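**From:** Precious Xaba
**To:** Riltik listeners' list
**Subject:** Re: [riltik] Wamuvside, the second record, and is it worth the shelf space

Bongani Nel wrote:

> Has anyone else been living with the second Wamuvside album? I bought it in February after reading all the kind words on this list and I've played it 4 times now, and I still can't find my way in. The first one grabbed me before the kettle boiled. This one feels like the band is playing in the next room and forgot to invite me. The horns are mixed so low! And why is "Pukis" over nine minutes long? I'm not trying to start a fight, I would just like somebody to tell me what they hear in it.
>
> Also, does anyone know if the vinyl is the same running order as the download?
>
> Bongani

Dear Bongani, and hello to everybody else,

I've been meaning to write in for a couple of weeks, and your message finally got me to sit down with a cup of tea and do it, so thank you for that. No fight from me. I felt very much the way you do for the first few plays, and I had more or less decided to give my copy to my sister, who likes anything with an accordion on it.

What changed my mind was side two. I know that's an odd thing to say about a record that most of us hear as one long file, but I put on the vinyl one evening and dropped the needle on the wrong side by accident, and there was "Lumenta" coming out of the speakers first, with that lovely loose shuffle and the clarinet wandering in late like a guest who couldn't find parking. It made me grin. Then comes the slow waltz, then the short one with the hand claps, and by the time I turned the record over to hear side one I was in a good enough mood to be patient with it.

And side one does need patience, I'll give you that. The opener takes forever to settle and the singing is buried. You're right about the horns too. On the first album the trombone was practically sitting in your lap, and I miss it. My husband thinks they did it on purpose to give the fiddle some room, and he may be right, but I would have liked them both.

As for "Pukis," I have come around to it completely. The first part is just bass and brushes and I used to go and fold towels while it played. But stay with it until the tune comes back the second time, up a step, with the whole band humming behind the fiddle. I heard them do it on stage last fall at the old grange hall near us, which holds 294 people if you believe the sign by the exit, and you could have heard a pin drop. An older man in our row was crying and so was I, a little. The record doesn't quite get there, but now that I know what they were reaching for I hear it every time. If you get a chance to see them, please go, even if it means a drive. The bass player tells long stories between songs and I could have listened to those all night as well.

On your other question, the running order is the same except for one thing. The hidden piano piece at the end of the download isn't on the vinyl at all, and I looked over the sleeve twice to be sure. The fellow at the merch table told me they pressed 800 copies and ran out of room on the side. He was apologetic about it and threw in a sticker. If you like the piano piece (I do, very much, it sounds like someone playing for themselves after supper), then hang on to the download too.

One more thing and then I'll let you all go. Some of you were asking about the early EP, the one with 7 songs and the plain brown cover. I do have it, and I think it's the best place to start for anyone who finds the new album chilly. It's rough, and somebody coughs all through the ballad, but it has so much bounce. The version of "Lumenta" on there is twice as fast and falls apart at the end with everyone laughing. I can't send copies around, for the usual reasons, but the band still had a small box of them at the show.

Try side two first, Bongani, and write back and tell us. I won't be offended if you still don't care for it. We can always go back to arguing about banjos!

Warmly,
Precious

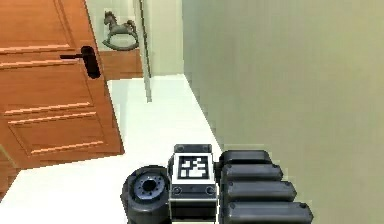 Which Wamuvside record should a new listener start with?

Start with the early EP if you can find one, then the first album, and leave the second for when you have a quiet evening to give it.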